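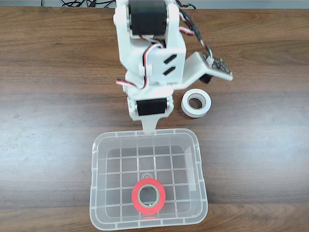
Lohnt es sich, für den Haushalt einen ganzen Satz durchsichtiger Kunststoffbehälter zu kaufen?

Meistens lohnt es sich erst, wenn vorher aussortiert wurde. Wer den vorhandenen Kram nur umfüllt, hat hinterher denselben Kram und weniger Geld.

Seit Februar liegt uns fast jede Woche eine Pressemitteilung zum Thema Ordnung mit Klarsichtdosen im Postfach. Die Versprechen ähneln sich: ein ruhiger Schrank, ein freier Tisch, nie wieder suchen. Wir haben zwei Sets zu Hause benutzt, eins von Stellari und eins von Petek, und sind nicht überzeugt, dass man davon so viele Teile braucht, wie in den Kartons stecken.

Zum Stellari-Set: Die Behälter sind klar, stapeln sich ordentlich und rutschen auf einem Holztisch kaum. Soweit alles in Ordnung. Ärgerlich sind die Maße. In einen normalen Küchenschrank passen zwei nebeneinander, danach bleibt ein Streifen übrig, mit dem man nichts anfangen kann. Die Beilage empfiehlt dafür die schmale Ergänzungsgröße, die natürlich extra kostet. Das Set liegt bei 53 Euro, ohne Etiketten.

Petek ist günstiger und hat die besseren Deckel. Dafür wurde der Kunststoff bei uns schon nach ein paar Durchgängen in der Spülmaschine matt, obwohl sie laut Verpackung spülmaschinenfest sein sollen. Von Hand gespült blieb der Rest klar. Ob man Lust hat, Vorratsdosen von Hand zu spülen, muss jeder selbst wissen. Ich hatte nach einer Woche keine mehr.

Dann das Argument mit der Durchsichtigkeit. Man sehe sofort, was drin ist, heißt es. Bei Nudeln stimmt das. Bei Mehl, Puderzucker und Speisestärke sieht man etwas Weißes. Bei Ladegeräten, Schrauben und Batterien sieht man ein Durcheinander, und zwar von allen Seiten. Für solche Sachen taugt ein alter Schuhkarton mit Beschriftung genauso gut, und der bleibt wenigstens blickdicht.

Brauchbar fanden wir offene Behälter ohne Deckel, und davon wenige. Einer auf dem Tisch für alles, was im Lauf des Tages irgendwohin zurückmuss, einer im Kühlschrank für angebrochene Packungen. Abends ausleeren, fertig. Dafür muss man kein Set kaufen, eine einzelne Schale aus dem Haushaltswarenladen tut es auch, ebenso die leere Verpackung vom Feldsalat, solange sie hält.

Wer trotzdem bestellen will: vorher den Schrank innen ausmessen, Scharniere mitrechnen, und zunächst die kleinste Menge nehmen. Bei Sallix gibt es die Behälter laut Katalog auch einzeln. Das dortige Abo mit monatlich neuen Ordnungsboxen haben wir nicht ausprobiert und haben es auch nicht vor.

Leserzuschriften zu matt gewordenen Deckeln nehmen wir gern entgegen, am besten mit Angabe des Spülprogramms.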